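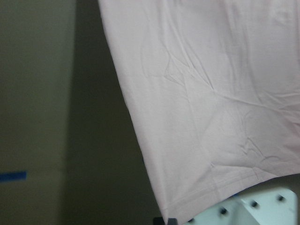 2020-02-14 – Shirts

Up before six and could not get back to sleep, so I started on the shirts. Cotton mostly, a few with some stretch in them. I wanted to get through the Skamard bag before breakfast and got through half. Coffee, toast, the end of the plum jam.

Hems have been on my mind all week. A T-shirt hem looks like a straight line until you try to match it to the shoulders, and then it waves. The ones that have been through a hot dryer are the worst. The stitching pulls in a little and the cloth above it puckers, and if I smooth the hem first the body goes crooked. I have gone back to smoothing from the collar down and leaving the hem for last. It takes longer. I may change my mind again by the end of February.

Yaneth Palomino called at nine about the shelf space at Plalel. She wants everything folded to the same width, 12 inches, with the front showing. I said the kids' sizes will not make 12 inches no matter what I do. She said to do them separately then. She also asked if I had the price list from Brultadia and I had to say no, it is still in the car. Went down and got it. The folding boards are $60 now, which is too much for a piece of hinged plastic. I wrote back that I would go on using my hands.

Walked to Buchanan for bread and stamps. Cold, with a wind. The bakery was out of the seeded loaf so I got rye. Line at the post office was short and I was home by eleven. 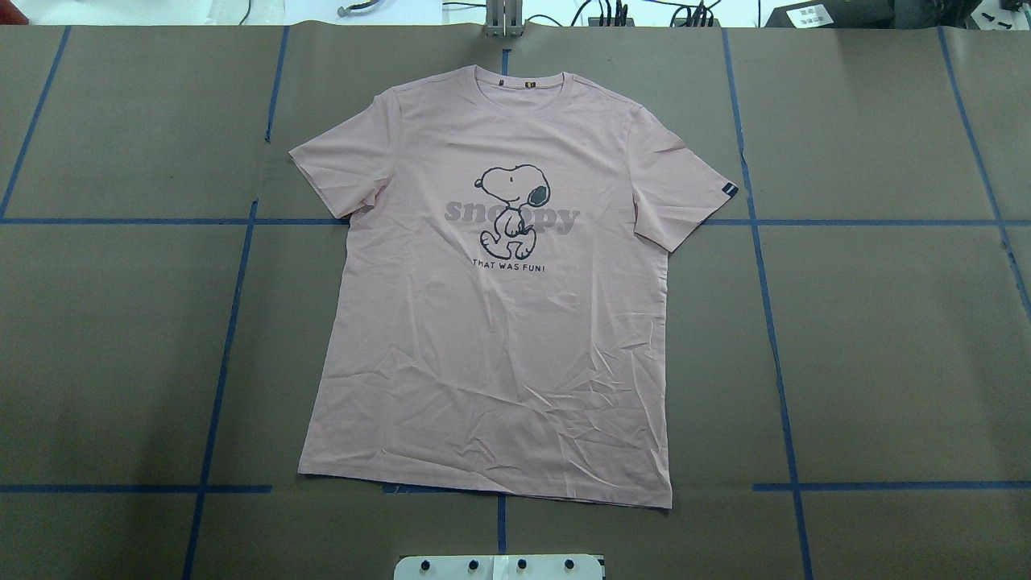 Printed shirts need a different fold from plain ones, and I wish I had settled this sooner. With a plain shirt I fold in thirds and don't care where the creases land. With a print I want the creases well outside the picture, or it gets a line down it that stays there. The pink Snoopy is a good one to think about because the lettering is so wide. The dog would fit in any fold at all, but the big "snoopy" behind him goes right across the chest, and if the sides come in as far as I usually bring them I lose letters off both ends. So the sides come in less and the finished square is wider than Yaneth wants. The small line under his feet, THAT WAS FUN!, should stay on the front face too, and that decides how far up the bottom half can go. I wrote this on a card and pinned it over the sink.

I like the color of that shirt. A dusty pink, easy on the eyes after a whole bag of black ones. The letters are hardly darker than the cloth and I think that is why the print doesn't bother me, when cartoon shirts often do. There is a little navy label on one sleeve by the cuff that ought to end up inside the fold.

Lunch was soup from the freezer. Socorro Mosquera came by after with the scale and stayed an hour. She folds sleeves straight back across and I fold them down at an angle, and we went over that again without getting anywhere. Hers come out flatter. Mine hold together better when you pick them up. She read my card and said it was too long to be any use, so I crossed out half of it.
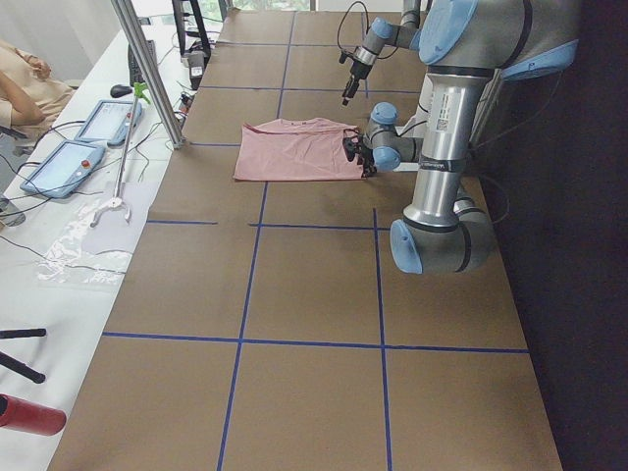

Pink shirt, partly folded.

Wrinkles are the other thing. I used to iron before folding and I have stopped, except for linen. A quick pass with the flat of the hand gets the big ones out – the small ones come back in the stack anyway. Socorro does not agree.

Paid the electric bill. Washed the blue towels and hung them in the bathroom. Started a second card for long sleeves and got as far as the cuffs.

Tomorrow: the rest of the Skamard bag, call Yaneth about the wider fold, return the scale, onions.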